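Search the archive
Search this list
Advanced search

[guards-ops] Re: Zone 3 coverage at Didell, and the scan interval
October, 4:12 p.m.
From: Ayman Bouazza

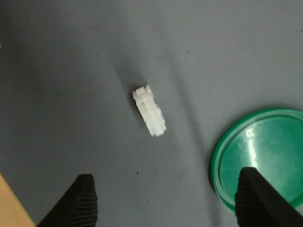 White plastic block on a gray surface.

Thibault,

Replies are inline where your message is quoted, and the longer part follows underneath. I have trimmed the section on locker room checks, as that belongs in the other thread.

> From: Thibault Barbier
>
> We moved the third chair at Didell from the deep end corner to
> the middle of the east wall after the September walk-through.
> With three guards up, everybody can now reach every part of
> their own zone in under 20 seconds. With two guards up, which
> is most weekday mornings, I am less happy. Chair 2 has to take
> the dive well and the last two lap lanes, and the glare off the
> south windows covers a good part of lane 6 until late morning.

The two-guard plan should not be the three-guard plan with one zone handed to a neighbor. That is how it was written at Vevau until last year, and the zone that got handed over was always the one with the worst sight lines. Draw it fresh. Put both guards on the same long wall only if the opposite wall can be seen down to the gutter from a seated position. If it can't, one of them stands and walks.

On glare: check it at three different times of the morning, with the lane ropes in and with swimmers in the water. Flat water gives a different answer from broken water. At Vevau the bad patch moved close to two lane widths between opening and 10:30, and the chair position that fixed it at opening was the wrong one by the time the aqua class came in.

> The question for the list is whether anyone has dropped the
> depth limit on a single-guard zone in the two-guard setup. Our
> dive well is 12 feet. I can see the bottom from chair 2 but I
> would not want to say I can tell a swimmer from a dark tile
> on a cloudy day.

We closed the well. If there are two guards up at Vevau, the well is roped and the boards are locked. There were complaints for a month or so and then there weren't. If you want to keep it open, test it first with a submerged manikin, placed by somebody other than the guard on duty, and without telling the guard when. Run it enough times that one lucky find doesn't settle the matter.

> Second question. Gumow runs a 10-second scan and a 20-second
> reach. We have the same wording in our manual. Is anybody
> measuring this, or do we all just print it?

Measuring it is the part I wanted to write about.

We ran submerged manikin drills at Vevau and at Yu through the summer season, 94 in total. Each drill was timed from the moment the manikin left the surface until the guard on duty gave a whistle or left the chair. A second time was taken when the guard's hand touched the manikin. All of them were unannounced to the guard in the zone, but the shift lead knew, and the swimmers nearest the drop were told a minute before.

I am not going to post the full table, as it includes shift data that could be traced to individuals. The pattern is plain enough without it:

1. Reach time was rarely the problem. Once a guard had seen the manikin, nearly all of them made contact inside 20 seconds, including from the far chair at Yu, which I had expected to fail.

2. Recognition time was much worse directly below the chair than anywhere else in the zone. Guards look out. The strip of water within six feet of the stand was scanned less often, and three of the longest times we recorded came from it.

3. Recognition time got worse in the last ten minutes of a 40-minute rotation. It did not get worse in the last ten minutes of a 30-minute rotation, or not by an amount I would defend.

4. Crowding mattered less than I expected. A quiet pool with four lap swimmers produced some slow times. My reading is that guards stop moving their heads when there is little to look at.

Item 2 led to a change in the post orders. The scan now begins at the base of the stand and ends there. The guard leans forward far enough to see the wall below the footrest. It looks awkward and some of the newer staff feel foolish doing it in front of their friends. They do it anyway.

Item 3 led to 30-minute rotations at both pools. This costs staff time. At Vevau the old schedule came to 425 guard hours for a four-week block and the new one comes to 533, though part of the increase is the added roving guard during open swim and should not be charged to the rotation change. I mention the figures so that nobody takes this to their manager as a free improvement.

There is one more thing about the drills. A manikin that sinks is only one sort of incident. The harder one is the swimmer who is still at the surface, upright or nearly so, not calling out, head low, arms pressing down on the water and making no progress toward the wall. A manikin will not do that. We have used staff members in street clothes for a few of these, acting the part in the shallow end at the close of the session, and the results were poor enough that I would like to see it done properly. If anyone has a written protocol for live-actor drills that deals with the risk of the actor being struck or held under by a guard entering the water, please send it.

I would also add passive wall holds to the list of things guards are told to act on. A swimmer hanging on the gutter and breathing hard for more than a short rest gets a spoken check from the nearest guard. If the answer is slow or confused, the swimmer comes out. Our incident log for the last two seasons has 3222 entries, most of them bandages and lost goggles, and the swimmers who were later taken out on a board had in several cases been seen at the wall beforehand. The guard had noted it and gone back to scanning, as the manual then told them to.

To your original point about the manual wording: keep the 10 and the 20, but write next to them how they are tested, how often, and who holds the results. Ours now says every guard is drilled once per 60 days in each zone they are rostered on. We are behind on that at Yu.

Two smaller items. The backup signal at Didell is still one long whistle in the copy of the plan you attached, and the pool next door uses one long whistle to clear the water. The two decks share a wall and the sound carries. Change one of them. Also, page 4 shows the spare AED pads in the guard room and page 9 shows them at the front desk.

I can send the drill sheet off list to anyone who asks. It is one page, with boxes for zone, chair, elapsed time on shift, number of swimmers in the zone, recognition time and contact time - no box for the guard's name, on purpose.

Ayman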